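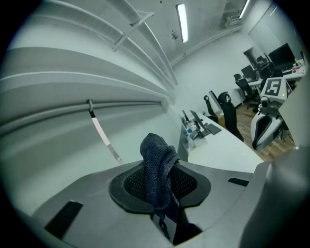 图4-1 小件针织物与白色弧形架体（横杆上挂有夹子及白色带子）

第四章 小件织物的晾挂、取下与归整

4.1 适用范围

本章适用于在办公区或公用房间内使用 Drukia 晾挂架处理小件织物的情形，包括袜子、手套、针织护腕、擦拭布及其他单件重量较轻的织物。大件衣物、床品及窗帘的晾挂方法见第五章，不得参照本章执行。

本章所称“小件”，指平铺后最长边不超过62厘米的织物。超过该尺寸的，应按大件处理。

本章由 Clekine 后勤服务部编制，Keir Mackay 审核，自四月起替代原有的张贴式说明。各房间此前自行张贴的简易说明应予撤除。

4.2 使用前的准备

1. 确认晾挂架已按第三章的要求安装完毕，各横杆之间的连接件已锁紧。用手轻推架体，架体不应晃动或发出异响。

2. 检查横杆表面。如有灰尘或纤维残留，应使用微湿的软布沿横杆方向擦拭，再以干布擦净。不得使用含氯清洁剂、研磨膏或钢丝球。

3. 检查夹子。夹口应能完全闭合，弹簧无锈迹，夹体无裂纹。发现损坏的夹子应立即取下，放入维修袋，不得继续使用。

4. 检查挂带。挂带应无断丝、无打结。长挂带自由下垂时，末端不得触及地面，亦不得搭在邻近的桌面、座椅或电气设备上。

5. 清理架体与办公桌之间的通道。座椅应推回桌边，保证人员可以正常通行。

注意：晾挂架与显示器、键盘、电源插座等电气设备之间应保持足够距离。未充分脱水的织物不得从电气设备上方经过，应绕行放置。

4.3 织物的整理

晾挂之前应先对织物进行整理。未经整理直接上架的针织物容易在折叠处形成硬痕，干燥时间也会相应延长。

1. 将织物逐件从收集袋中取出，不得成团拿取。

2. 将揉皱的织物轻轻抖开。针织面料应以双手握住两侧，均匀用力，不得单向猛拉。

3. 检查织物内部。袜子、手套等筒状织物应将手伸入，确认没有纸片、线头或其他异物，并将卷入内侧的部分翻出。

4. 按颜色分组。深色织物（黑色、藏青色、深灰色）与浅色织物应分开放置。首次洗涤的深色织物应单独晾挂，其下方不得放置浅色织物。

5. 袜子应在此步骤配对。暂时无法配对的单只袜子先行晾挂，待取下时按4.6节处理。

说明：藏青色与黑色针织物在室内灯光下不易区分。配对时宜将两件并排置于白色桌面或白纸上，比较颜色与织纹后再作判断。

4.4 上架

1. 自最内侧横杆开始，依次向外晾挂，避免身体或衣袖碰触已挂好的织物。

2. 平面织物应对折搭挂，两侧垂下的长度大致相等。

3. 筒状织物应使用夹子固定。夹持位置选在较厚的边缘处，袜子以夹持袜口为宜。

4. 每只夹子只夹一件织物。成对的袜子应分别夹挂，并排放置，以利通风。

5. 质地较薄或容易滑落的织物，可夹在挂带上，使其自然下垂。挂带仅用于单件轻质织物，不得用于悬挂包袋、雨伞、线缆或衣架。

6. 上架完成后，自侧面检查一遍。织物之间应留有空隙，不应相互覆盖。

小心：闭合夹子时，手指应离开夹口。不得两人同时在同一根横杆上操作。

警告：严禁攀爬、倚靠或坐在晾挂架的任何部位。架体仅供承载织物，不能承受人员体重。

4.5 晾挂期间的管理

晾挂期间应保持房间通风。房间装有空调的，可开启除湿模式，但出风口不得直吹织物。不得使用电热风机、取暖器或手持吹风机对架上织物加热。

照明灯具对干燥没有明显作用，人员离开时应按房间管理规定关灯，不得为晾挂之目的整夜开启。

2小时后应进行一次巡查，将仍有折叠的部位展开，并将厚实织物调换至通风较好的横杆。巡查结果记入房间登记表，栏目包括巡查人、时间、异常情况及处理方式。登记表编号为297，空白表格可向后勤服务部领取。

织物掉落地面的，应先检查有无沾污。有沾污的放回待洗袋；没有沾污的，重新整理后上架。

4.6 取下与归整

1. 取下前用手背轻触织物最厚处，例如袜跟、袜口或接缝。如有凉感或潮感，应继续晾挂。

2. 打开夹子后再取织物，不得直接拉扯。拉扯易使针织面料脱圈，也会使夹子的弹簧变形。

3. 将取下的织物平放于干净桌面，抚平后折叠。桌面上的文件、饮料瓶及其他杂物应事先移开。

4. 成对袜子上下叠放，自袜尖向袜口折叠两次。不得将袜口外翻包裹成球状，以免袜口松弛。

5. 单只袜子放入标有“待配对”的小盒，保留至下一批织物归整完毕。届时仍无法配对的，交后勤服务部统一登记。

6. 将折叠好的织物按使用人或使用部门装袋，袋口标签朝外。

7. 将空夹子移至横杆一端，夹口闭合；将挂带理顺，使其垂直下垂。

4.7 常见情况及处理

情况：织物反复滑落。
处理：检查夹口是否有纤维堆积，清除后重试。仍然滑落的，更换夹子，或改用搭挂方式。

情况：针织物表面出现夹痕。
处理：用微湿的手沿织纹方向轻抚，平放片刻。下次晾挂时改夹较厚的边缘。

情况：织物干燥后有异味。
处理：重新洗涤，不得以香氛喷雾掩盖。同时核查晾挂间距与通风情况。

情况：横杆连接件松动。
处理：立即取下全部织物，停止使用，并在架体显著位置放置停用标识。连接件应由维修人员紧固，使用人不得自行拆卸。

情况：织物上出现架体涂层碎屑。
处理：停止使用该横杆，保留碎屑样本，随报修单一并提交。

4.8 定期维护

每周应擦拭全部横杆一次，并清点夹子。每月应检查连接件、夹子弹簧及挂带末端，检查结果由房间负责人签字。夹子和挂带属于易耗件，应使用 Drukia 配套产品，配件编号为907，不得以文具夹、铁丝或绳索替代。

长期不使用时，应取下全部夹子与挂带，分别装袋，置于干燥处。架体应以防尘布覆盖，防尘布不得遮挡灯具、空调或通道。

4.9 报修与咨询

报修时应注明房间号、横杆位置、故障现象及发现时间，并随附照片。架体故障由 Grigore Chiriac 受理；夹子、挂带及登记表的领用由 Quyên Đồng 受理。报修处理期间，织物应转至其他可用的晾挂架，转移后仍须按4.3节重新整理。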